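It has been a long wet November in Kerkdale and I have spent most of it arguing with a grasp planner, so forgive the gap since the last post. Several of you wrote to ask whether Tuvent was still alive. It is! It has even grown a new module, which I have called Nagano for no better reason than that I liked the sound of it.

Tuvent, for those who have joined lately, is the bit of software that sits between the cameras and the arm. It takes whatever the detector thinks it has found, decides what to go for first, and hands a path to the controller. For a long time it trusted the detector completely, and that went well until I gave it plates. A plate is a dreadful thing to plan for. Seen from overhead it is a lovely clear circle, and the old code would aim straight for the middle of it, as though the middle of a plate were something two fingers could pinch.

Nagano works on the rim instead. It fits an ellipse to the edge, picks 20 places along it, and scores each one by how far the wrist would have to twist and how close the fingers would come to anything nearby. I was rather proud of the scoring until I read the logs and found it was happily choosing spots on the far side of the plate, which meant the arm reaching right across everything to get there.

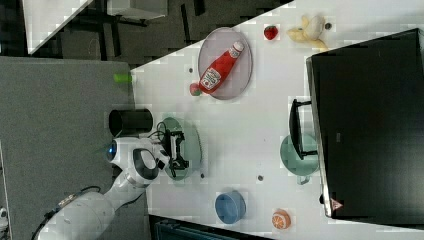 The overhead view, with the gripper over the green plate.

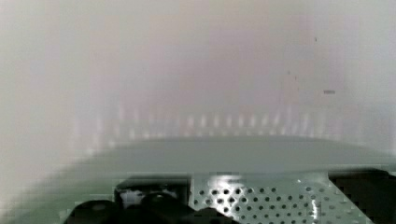

Posted from the Saltdale blog, filed under planning and perception
Comments are open

The wrist view is where I have had the most trouble, and I'm still not sure what to do about it. The overhead camera gives me edges I can fit a curve to, but a view like the second one is mostly pale haze with one soft green edge, and my edge finder either sees nothing at all or latches on to the gripper's own metalwork. I have now masked the hardware out — a dull afternoon of drawing polygons — and lowered the contrast threshold a good deal, and there is a blur score too, so that Nagano can ignore the wrist camera when it has nothing useful to say.

I replayed 224 saved attempts through the new version last night and 22 of them still came out with a silly rim point, nearly all on plates with a bowl close by. I think the clearance term is too timid. Doubling it is the next thing to try, once I have tidied the config file, which has reached 754 lines and frightens me a little every time I open it.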